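Plesach lab puts two hand-held grippers head to head with its old set

November 27, 2020

The team at Plesach has a new favorite tool, and it fits in your hand. Since September the Ustthorpe group has been trying out Lisside hand-held grippers against the older Mladenović pair, and the first results are in. They look great!

Each person in the trial takes one gripper per hand and does plain household jobs: opening a door, reaching in, moving food from one shelf to another. The moves are recorded and later used to teach a robot arm the same job. With the older pair, the group got 1223 usable recordings over the whole of last fall. The new pair has already brought in 3706. 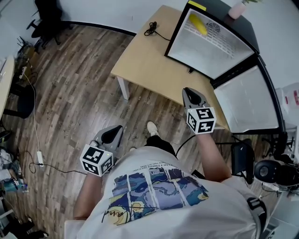 Trying the grippers at the mini-fridge. The white cubes carry the square markers used for tracking.

"The fridge was the one I worried about," said Majdi Qudah, who runs the trial. "You're reaching into a small box with a door in the way, and the old pair kept losing track of itself in there. Now we get a clean run nearly every time. I was grinning like a kid the first afternoon."

It isn't all smooth yet. Testers would like a lighter cable, and two of them said their wrists got sore after a long session. Lisside has sent 4 sets of softer finger pads to try, and the group wants to run those on cups and eggs before the end of the year.

The Mladenović pair will stay in use for drawer tests, where it still holds its own. A full write-up, with the numbers for each job, goes on the Ustthorpe page once the pad tests are done.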